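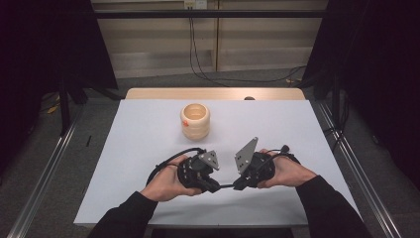 Kurian Hand-Held Gripper Pair (Parkov)
Item 219. Sold as a pair, left and right.
Price: $1,394
Availability: ordered in, not kept on our shelf

We list the Kurian because people keep asking us for it, and we went to the Parkov open day in Drornby to find out if we should. The short answer is that we will sell you one, but please read the rest of this page first. Parkov's own brochure calls it "the fastest way to teach an arm a job," and we would not put that sentence on our site without quotation marks around it. What you get is two compact black housings, one for each hand, each with a gray triangular fingertip plate full of small holes. You wrap your fingers around the bulky part, with the cables looping back over your wrists, and go after something simple like a ribbed cup on a white tabletop. The motion is recorded, and later an arm is supposed to do the same thing. Whether it does is where our doubts start.

WHAT WE WENT TO SEE

The open day was in January 2018. Parkov had set up a morning of talks and an afternoon of hands-on time, and we skipped most of the talks. Beryl Dunmore, who looks after returns for us and so has a personal interest in things working, took the first turn on the grippers. I took the second. Between us we had close to an hour, which is more than most visitors got, and we used a good part of it asking to see the same thing done again.

Parkov's demonstrator was very good with the Kurian. That should be said, and it should also be held against the demonstration a little. Somebody who uses a tool every day will make it look like part of the arm, and you are not buying the somebody. When Beryl tried it, her first few pickups were clumsy. She got better quickly. I got better more slowly and was still pinching at the wrong height when my turn ended.

HANDLING

The grip is comfortable enough. The housings are bulkier than the brochure makes them look, and if you have small hands you will want to try them before you order. Beryl could hold on but had to shift her fingers to do it. Weight was fine for a short session. I asked about a full day of it and was told that operators "take breaks," and I'd have liked a longer answer than that.

The fingertip plates are the best part of the design. They are shaped so you can see past them to what you're closing on, and we both liked that right away. Parkov says the holes are there to save weight and to let you bolt on your own pads. Pads are not in the box.

The cables are the worst part. You notice them every time you turn your wrist. With your hands in front of you and close together it's no bother, but as soon as one hand reached across the other I was thinking about the cable and had stopped thinking about the job. A wireless version was mentioned to us as "coming." We have been told that about other products and have learned to leave it off our pages until there's a box on the counter.

Screw heads and mounting holes are out in the open on the sides of the housings. Some of you will like that for repairs and add-ons. It also gives the thing the look of a late prototype, and at this price a few customers are going to bring that up with us.

DOES THE ARM LEARN ANYTHING?

This was our main question, and we came home with half an answer.

In the afternoon we were shown an arm repeating a pickup that had been taught with the Kurian earlier in the week. It reached, closed, lifted and set down without trouble. We asked if we could move the cup. We were allowed to move it a little way, and the arm coped. We asked if we could move it farther, or swap it for something with a handle, and were told that this would need more recordings. How many more? The figure we were given was 400 for "a dependable single task," under conditions like the ones in the room.

Four hundred recordings is a fair bit of somebody's time. It may well be less time than programming the same job the old way, and for some shops it will be. But the brochure has a line about teaching a new task over a coffee, and we could not find anyone at the open day who would stand behind that line when asked. One of the engineers laughed at it. We thought better of the company for the laugh, and we hope it gets back to whoever wrote the brochure.

We also asked what happens when a recording goes wrong, if you fumble, say, or drop the thing. The software is meant to let you mark it and throw it out. We saw the button. We did not see it used on a real pile of bad recordings, and we'd want to before telling anyone it's easy.

WHAT IS IN THE BOX

Left gripper and right gripper
Cable set
Printed quick-start sheet
License code for the recording software, one seat, one year

WHAT IS NOT IN THE BOX

The arm
Fingertip pads
A case (Parkov sells one, we don't stock it)
Software after the first year

Please look hard at that last item. Renewal is $207 per seat each year at the time of writing. The recordings you have made stay on your own machine if you let the license lapse, but you will not be able to open them in the Parkov program. We asked about exporting to another format and were told yes, then told "mostly," then given an email address. We have written to it. When we hear back we'll put the reply on this page as it comes.

COMPARED WITH THE WIKUS

People ask, so: we also carry the Wikus single-hand trainer. It does less and costs less. There is one hand, so two-handed jobs are out, and the finger travel is shorter. It is lighter, and Beryl preferred it for plain pick-and-place. If all you want is to move parts from a tray to a fixture, buy the Wikus and spend the difference on something else. If your work really needs both hands, such as holding a bag open while the other hand fills it, the Wikus can't help you and the Kurian might.

We make more on the Kurian, in case you were wondering which way we lean.

WHO SHOULD BUY IT

Shops that already own two arms and have a person with time to sit and record. College labs, who will get the most out of those open mounting holes. Anyone who has been to a demonstration, brought their own part in a coat pocket, and seen it picked up.

WHO SHOULD WAIT

Anyone buying a first arm. Get the arm, live with it, then come back. Also anyone whose parts are shiny, floppy or clear. We asked about all three and the answers got vaguer as we went down the list.

QUESTIONS WE GET

Can I buy just one side?
No. Parkov won't split the pair and neither can we. Replacement sides are sold only against a serial number.

Will it work with my arm?
Send us the make and model. There is a list of supported arms, and it is shorter than you'd think. If yours isn't on it we will tell you so and you can keep your money.

Can I try one before ordering?
Not at our counter, sorry. Parkov holds open days in Drornby and takes visitors at other times if you call ahead. Go, and take your own parts. Ask them to record the task fresh while you stand there, too. We only thought of that on the drive home and are still annoyed about it.

Is it hard to learn?
To hold and squeeze, no. To do it the same way over and over, yes, a bit. Beryl says it reminded her of icing cakes.

Do you take returns?
Unopened, within thirty days. Once the license code has been scratched off it can't go back, whatever the reason, and that rule is Parkov's. Check your arm against the list before you scratch.

How long does it take to arrive?
Parkov quotes two weeks. We'd plan on four.

ORDERING

Call or email with item number 219 and the make of your arm. We don't take online payment for this one, as we want to talk to you before it ships. If you went to the same open day and came away with a different view, write to us about that as well, especially if you got the arm to pick up something with a handle.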